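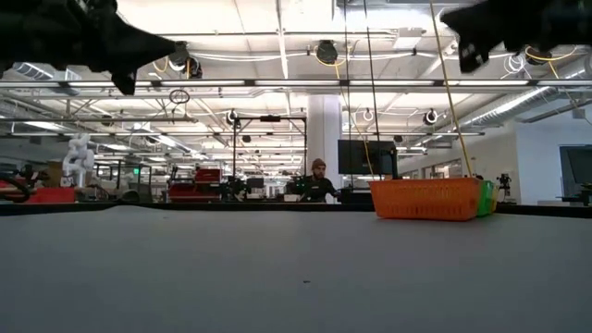 How to run a two-arm robot demo on open day

2023-02-27 | By Reet Pētersons
2 min read

I did the Randley open day with Szabolcs Pap and came home with sore feet and a page of notes, so have them before our April one!

1. Clear the table first. Visitors look at whatever's lying about. We kept to plastic baskets, an orange one and a green one, as bright colours show up well on a grey top (and you can say "watch the orange basket" to a child at the back).

2. Park both grippers up high before you open the doors. Do your hellos and safety chat then, while nothing's moving.

3. Put one person on the stop button and let them do nothing else. I tried talking and minding it at once – never again.

4. Keep each run under 60 seconds. Run it 3 times, then swap presenters.

5. Tell people what you're going to do before you do it, fumbles included. They love a fumble, by the way, and the second go always gets a cheer.

6. Leave time for questions. Mine were mostly "can it do my washing up?"

Spare name badges are with Szabolcs.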